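In Defence of One Screwdriver

I have owned, by a conservative estimate, more screwdrivers than shoes, and I could lay my hands on one of them.
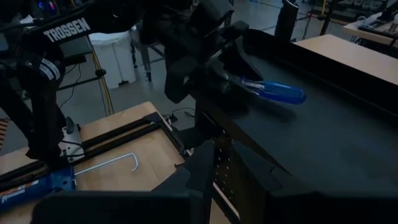 Hanane Cherkaoui wrote in after last month's piece to tell me that I was being sentimental and that a single screwdriver is a false economy. A small slotted blade in a big slot chews the screw, she says, and a big one in a small slot won't go in at all, and anybody who writes about hand tools for a public readership ought to know it. She owns 22 and uses them all. She would like me to print that.

Printed. I don't doubt a word of it, and I would happily let Hanane hang my doors. My quarrel is with the rest of us, the people who do four jobs a year and are sold tools as if we did four an hour.

Look at what the shops want to give us. The hardware place in Senduvstead has a Vongate set in the window, in a case that opens like a trumpet's, with 796 pieces in it. I asked the lad at the till what the pieces were. He said bits, mostly. I bought a smaller cousin of it some years ago and can report that the case is still immaculate, that the bit I need has always just gone, and that the remaining ones roll under the cooker in order of usefulness.

A plain screwdriver has a handle and a shaft and no opinions. If the handle is a good loud blue, so much the better -- you can find it on a dark bench in February at four in the afternoon, and in a drawer full of black rubber grips it is the only thing that answers when called. I am aware that serious tools now come in black and grey, like serious cars. I have spent a fair part of my life patting about for them.

My neighbour Gönül Öztürkmen has had the same one since her first flat. It has put up shelves, opened paint and bled every radiator on our landing. The opening of paint is a crime, I know, and Hanane will be writing again. But the tool lives on a hook by the fuse box, it goes back on the hook, and when a cupboard door drops she has it straight before I have found the catches on my case.

So buy the second one when a screw defeats the first. Buy the third on the same terms. You may end up with 22 in the end, and you'll have met each of them for a reason.

The case, if anyone wants it, is on my front wall. Some bits missing.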